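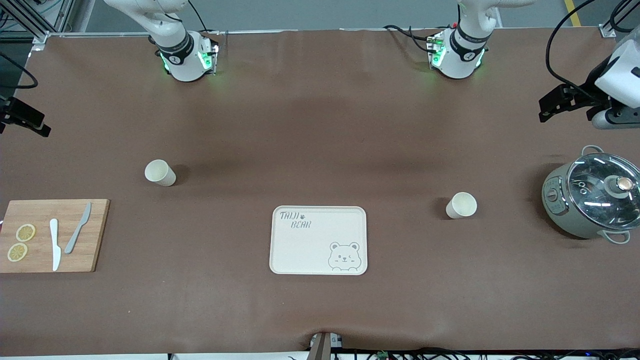 Small Kitchen, Big Dinners: Counter Habits That Stick

Search tips, recipes, fixes... Go
3 min read
447 shares

I love a small kitchen. I really do! Mine is narrow, the oven door bumps the opposite cabinet, and I still turn out a full roast dinner in it every October when my family descends on us. Most of what makes that possible happens on the counter before any burner goes on, so that's where these tips start.

Pull everything out first. Read the recipe all the way to the end, then set out every bowl, spoon and jar it calls for. I used to skip this and find out halfway through a custard that we were down to the last spoonful of cornstarch. Now I do it even for scrambled eggs (okay, almost always).

Put a damp dish towel under your cutting board. Wring it out well, lay it flat and press the board down on top. No more sliding! A square of rubber shelf liner does the same job and you can rinse it in the sink.

Keep one big bowl for scraps. Peels, onion skins, eggshells, the string off the roast, all of it goes in there while you work. One trip to the compost at the end instead of a dozen drippy ones.

Fill the sink with hot soapy water before you start -- this one came from my first restaurant job and I've never dropped it. Whisks and measuring cups go straight in. Knives do not, ever. Wash those by hand as soon as you're done with them and put them away.

Give oil and salt a permanent home near the stove, but a little off to the side. Oil goes stale faster when it sits next to heat. I keep mine on a Fevell tray, the narrow kind with a lip, and when it gets sticky I just carry the whole tray to the sink.

Sticky label residue on jars? Rub in a bit of cooking oil mixed with baking soda, leave it for half an hour, then scrub and wash with dish soap. I've rescued so many good jam jars this way and I'm still thrilled every single time.

Chop onions once for the week. They'll keep in a tight container in the fridge for several days, and weeknight soup suddenly feels like nothing at all. Use a glass container if you can -- plastic holds on to that smell through wash after wash.

Wipe down last, dry second-to-last. I mean the dishes get dried and put away, and then the bare counter gets its wipe with warm water and a drop of soap. Get the corner behind the toaster too. Mine collects crumbs like you wouldn't believe!

78 comments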